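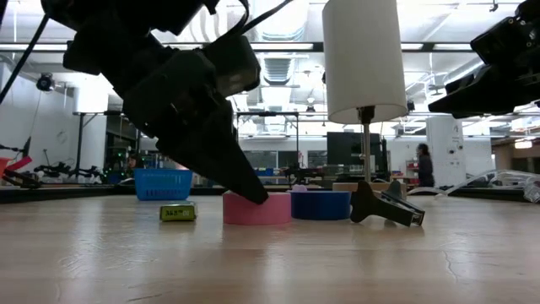 A basket for every color of mess

9/25/22

I have been meaning to write about the big wood table at Daltow for weeks, and every time I sit down to do it I end up getting up again and moving a basket. So today I'm staying in the chair. I'm going to write the whole thing in one go, and if it rambles, well, you know where you are!

Some background if you're new. Daltow is the shared workroom where I spend most of my week, and the wood table is the one everybody drifts toward. It's pale and smooth, it has that nice strip pattern in the grain, and it's the right height to stand at without hunching. The trouble is that a table everybody likes is a table everybody puts things down on. Tape, clips, little boxes, cups of odds and ends. I'd come in with an idea and a cup of coffee and spend the first stretch of the morning making a clear patch the size of a dinner plate.

I tried the usual fix first, the big bin. One large gray bin from Sabatier (the surplus place out past the rail yard, I love it there, bring cash), and everything loose on the table went in at the end of the day. I was so proud of that bin. It lasted less than a month. Anything you put in a big bin sinks, and then you need it, and then you tip the whole bin out on the table and you're back where you started with more dust. The bin lives under a bench now and holds extension cords, and it's very good at that.

What changed my mind was a trip to Pitus for something else completely. They had a shelf of small plastic baskets, the kind with the grid of little slots in the sides, in all the colors you'd want at a kid's birthday party. I bought a blue one and an orange one with no plan at all. I just liked them! On the bus home I started thinking that if the baskets were small enough, nothing could sink in them. You'd see the whole contents from above. And with the slots, you'd get a decent look from the side too.

That's the whole system, really. Small baskets with low sides, in bright colors, and only one kind of thing in each. The rest of this post is me being excited about the details.

The cups came next

Baskets are great for things that lie down. For things that want to stand up, or roll, I like a short wide cup. I have a pink one and a blue one, nearly the same height, and I keep them side by side because they look so happy together. I had taller cups before and they were a pain. You reach across for the tape and your sleeve catches one and over it goes. A short wide cup stays put, and you can get your whole hand in to fish around at the bottom.

The little yellow-green box gets to stay out too. It's small, it's flat, and it's such a cheerful color that I can find it from across the room. I went back and forth on whether it ought to live in a basket, and for now I've decided that anything already in a box is allowed to count as put away. That's probably cheating – I'm fine with it.

Clips are their own problem. I used to keep every clip I owned in one jar, the big springy plastic ones in with the small metal ones, and they'd bite each other and come out in a chain. Now the big ones sit out on the table where I can grab one without looking, and the metal ones get a spot to themselves. If you take one thing from this post, split up your clips. My mornings are noticeably calmer.
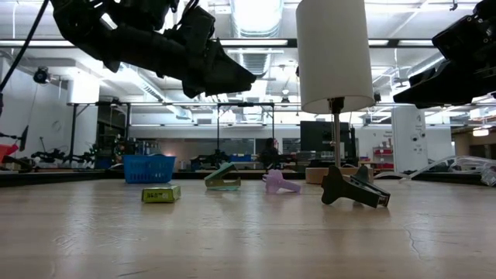
One reader wrote after my last post to ask why I'd bother with colors at all, when I could buy a stack of matching clear tubs and put labels on them. She said she'd done her whole sewing room that way and it looked like a magazine, and that colored baskets always make a room feel busy to her.

I thought about that email for days, because I've seen clear tubs done beautifully and I do get the appeal. If you work alone and you like a calm shelf, go for it! For a table that other people use, though, I've found color does a job that labels don't. I can call across the room "it's in the orange one" and whoever's standing there has it in their hand. With labels they'd have to go up and read. And people will toss a thing back in the red basket on their way past when they'd never in a million years stop to match it to a word on a tub.

The other point for color is that an empty spot shows. If the blue basket has wandered off to someone's bench, I notice right away there's no blue on the table. A missing clear tub I might not spot until I need what's in it.

She wrote back and said she was going to try a single red one for her pins. I can't wait to hear.

Where things sit

I've moved everything more times than I'd like to admit, and the layout I keep coming back to is baskets toward the edges, work in the middle. My rule of thumb is 18 inches. That's the space I want clear in front of me whenever I start something, elbow room on both sides, and if a basket creeps into it then it gets pushed back. I measured it once with a tape and then cut a strip of cardboard to that length, and the strip hangs on a hook so I can check without thinking. (Yes, I have a strip of cardboard I'm fond of.)

Tape gets the best spot. I use more tape than anything else, and I'm a sucker for the patterned and colored kinds, so I want the rolls where I can see them. A roll lies flat in a small basket with its colors showing, and you can stack another one on top and still tell them apart. I used to thread them all on a dowel, which looked wonderful, and then the one I wanted was always in the middle and I'd have to slide off everything in front of it. Stacking them in a basket is far less clever and I reach for them more.

I don't fill the baskets up, either. It's tempting! You see all that room in there and think you could fit the glue and the scissors and the string. But a basket with a bit of air in it is one you'll go on using, and a basket packed to the rim is just the gray bin again in a nicer color. If one gets full, I either split it or have a good hard look at what's in there.
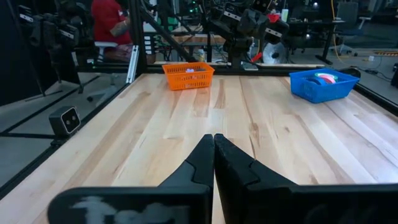
The other big improvement was getting honest about what counts as a table thing. I sat down one evening and made a list of what I reach for in a normal day, and it was so much shorter than I expected. Tape, clips, a few small blocks for propping and spacing, something to write with. Everything else I use maybe once a week, and a once-a-week thing can live on a shelf and be walked over to. The walk is good for me.

The blocks deserve a mention because they've become my favorite small thing. Mine are lime green, little enough to close your hand around, and I use them for everything. Holding a page flat. Propping up the corner of something while the glue sets. Marking the place on the table where I want to remember to put a thing. They came in a mixed bag from Sabatier for 640 pennies – that's how the man at the counter said it, "six hundred and forty pennies, please," and I've been saying prices that way ever since.

About the lamp

I get more questions about the lamp than about anything else I post! It's a plain table lamp with a tall white shade and a round wooden base, and I think people like it because you don't expect a living room sort of lamp on a work table. I didn't expect it either. I'd been looking at those clamp-on lights with the bendy necks for ages, and I had one in my cart at Moltolus for most of the summer. In the end I picked the one I'd enjoy looking at.

It isn't the brightest light you could buy, so if you do very fine work you may want something stronger. But the white shade spreads the light out softly, and the base doesn't take up much of the table. I put it toward the back and off to the right, since I'm right-handed and... okay, that's the wrong side, I know, I should have it on the left so my hand doesn't throw a shadow. The outlet is on the right. The outlet wins.

Which brings me to cords. I don't have a good answer for cords. I've tried the sticky clips, the fabric sleeves, and the little box you hide the power strip in, and the sticky clips fell off within the week. What I do these days is send every cord off the same side of the table, so at least there's a messy side and a clean side and I can stand at the clean one. If you have something that works on a wood table and doesn't leave gunk behind, please tell me in the comments. I will try it and report back with great excitement.
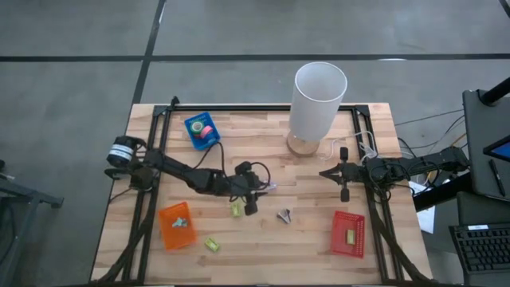
As for keeping it up, I do a reset at the end of each day, and it takes me one long song. Loose things go to their color, baskets go back toward the edges, and the strip of cardboard comes off its hook for a second if I'm feeling fussy. I don't aim for a bare table. I tried that in the gray bin days and it made me not want to start anything the next morning, like I'd be spoiling it. A block or a clip left out is fine with me, and if there's a project going, it stays right where it is.

The one weekly job is tipping the baskets out and wiping them. Those slots let dust fall through, which is lovely, but it falls through onto the table, so lift the basket when you wipe! I went a shameful length of time without doing that and found a perfect little grid of fluff underneath.

Next up I want to sort out the drawers, which I've been avoiding, and I'd like one more basket. Pitus had a yellow on the top shelf when I was last in and I've thought about it more than is reasonable. I'll be back out there in October, so if you've got a color you think the table is missing, you have until then to talk me out of yellow.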